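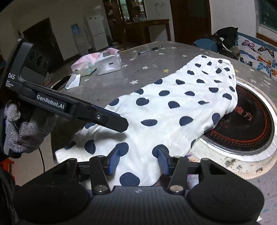 ## 4. Washing and drying garments with the Hadmont 300

Read Section 3 (Leveling and water connection) before you run the first load. The machine must stand level on all four feet, and the drain hose must be clipped to the standpipe.

### 4.1 Before the first load

1. Remove the packing foam from inside the drum.
2. Open the cold water tap fully. Open the hot water tap if your model has two inlets.
3. Run the Rinse program once with the drum empty and no detergent.
4. Check both inlet hoses for drips while the machine is filling. Tighten by hand only.

**Note:** A small amount of water may come out of the drain hose during the first rinse. It is left over from factory testing.

### 4.2 Sorting

Read the care label on each garment. If the label is missing, treat the garment as delicate.

- Wash prints with dark dots or stripes on a light background in cold water for the first three washes. Do not soak them.
- Wash new dark items separately.
- Close zippers and hooks. Leave buttons undone.
- Turn gathered or pleated pieces inside out and put them in a mesh bag.
- Empty all pockets.

To test for color bleed, dampen an inside seam and press a white cloth on it for 2 minutes. If color comes off on the cloth, wash the garment alone.

### 4.3 Loading and starting

1. Shake each piece out and place it in the drum one at a time.
2. Stop loading when the drum is two-thirds full. For Delicate, stop at half.
3. Pour liquid detergent into the left tray, up to the lower line. Use the upper line for heavily soiled loads only.
4. Close the door until it clicks.
5. Turn the dial to the program you want and press Start. The door light comes on when the lock has engaged.

To add a forgotten item, press Start again and wait for the door light to go out. If the light stays on, the water level is too high to open the door.

**Caution:** Do not use the Gilby powder scoop with concentrated powders. It holds a full dose of standard powder and will cause oversudsing.

**Caution:** Do not wash items that have been in contact with gasoline, solvent, or cooking oil. Vapors can ignite inside the drum.

### 4.4 Spin and temperature

The Delicate program heats to 86 °F and spins slowly. The Cotton program heats to 40 °C (104 °F) unless you press Temp to change it. Temperatures on the panel are shown in Celsius. To switch to Fahrenheit, hold Temp and Spin together until the display blinks.

If the drum stops before the final spin, the load is out of balance. Open the door when the light goes out, spread the load evenly, and select Spin. A single heavy item may need a towel or two added to it.

### 4.5 Drying

1. Take garments out as soon as the program ends.
2. Smooth collars, cuffs, and hems by hand.
3. Dry knitwear flat. Hang woven garments from the hem or on a wide hanger.
4. Keep prints out of direct sun.

The Brulgate drying rack (sold separately) fits over the top panel. Do not use it while the machine is spinning.

Leave the door ajar between loads. Wipe the rubber seal once a week, including the fold at the bottom where lint collects.

Revised September by Delwyn Treloar. Replaces the loose sheet supplied with earlier machines. For the detergent tray and pump filter, go to Section 5.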